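Brastik Home Arm, with two-finger gripper
Sold and serviced by Kuipers
Catalog no. 191

Overview

The Brastik is a single arm on a rolling base, with a two-finger gripper at the end of it and a small camera at the wrist. It is sold for light household and shop-floor work. We have been carrying it since December and have had one running at our Henduvham showroom, where it has been given most of the jobs customers ask about. Some of them it does. The notes below are ours and not the manufacturer's, who was sent a copy and asked us to change the word "eventually." We have kept it in two places.

What it will do today

Pick up single items of clothing from a floor, a bench or a basket. Socks are fine. A tea towel is fine. A fitted sheet is a matter for you and your conscience.

Carry parts between two bins at fixed positions, up to the rated weight. Two of our shop customers use it for this and nothing else, and they are the ones who don't call.

Open and shut drawers with a bar handle. Round knobs are possible if the drawer runs smoothly.

Wipe a flat counter. It wipes where it was told the counter is, so please don't move the counter.

What it will do eventually

Unload a front-loading washer. This is the question we get most, so we gave it more time than anything else. The arm reaches into the drum well enough and will bring out a shirt. Over 37 loads, it finished without help on the ones where everything was the same color and nothing was wrapped around anything else. Small items at the bottom of the drum are the usual sticking point. A dark sock against the back wall may as well be in another country. Reflections on the door glass also bother the camera, so have the door open before you start the routine. It can open some doors itself, but allow time, and don't stand there watching, it only makes you reach for the handle.

Load a dishwasher. Plates yes, bowls sometimes, anything with a stem no.

What it won't do

Fold. You can teach it to fold one particular towel laid flat on one particular table. We did, and it took an afternoon. We now own a very well folded towel.

Stairs. Pets. Ironing.

Setting up for laundry

Put the basket on the floor directly below the door, close against the machine. A rigid plastic basket works better than a soft bag, which sags and gets grabbed along with the wash. Leave 107 cm of clear floor in front of the washer for the base. Balconies and narrow utility rooms can be managed, but measure first, including whatever sill you have to get the base over. The gripper should not be left outdoors overnight.

Teaching a routine takes two people the first time, one on the handset and one near the stop button. After that it takes one person and some patience.

In the carton

Arm and base, gripper, handset, charging lead, spare finger pads, printed manual. The manual is 156 pages, and the part you want is the appendix.

The Westinine soft finger pads are sold separately. They grip thin fabric better than the standard ones and wear out faster. If laundry is your main reason for buying, get them now and save yourself the second delivery charge.

Should you buy one?

For a workbench with the same parts in the same places, yes, and Willy Maes at the service counter can quote you for installation. For a home, come in and try it with a bag of your own washing. If you need to be out of the house by eight with clean clothes on, you are still the faster machine. If you have a bad back, or a hobbyist in the family with long evenings, the sums look different.

Returns accepted unused or lightly used. Please remove the socks.

Notes revised June 2019.

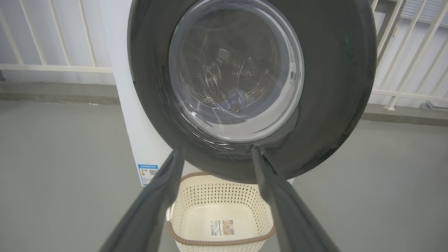

Liesbeth Van Leeuwen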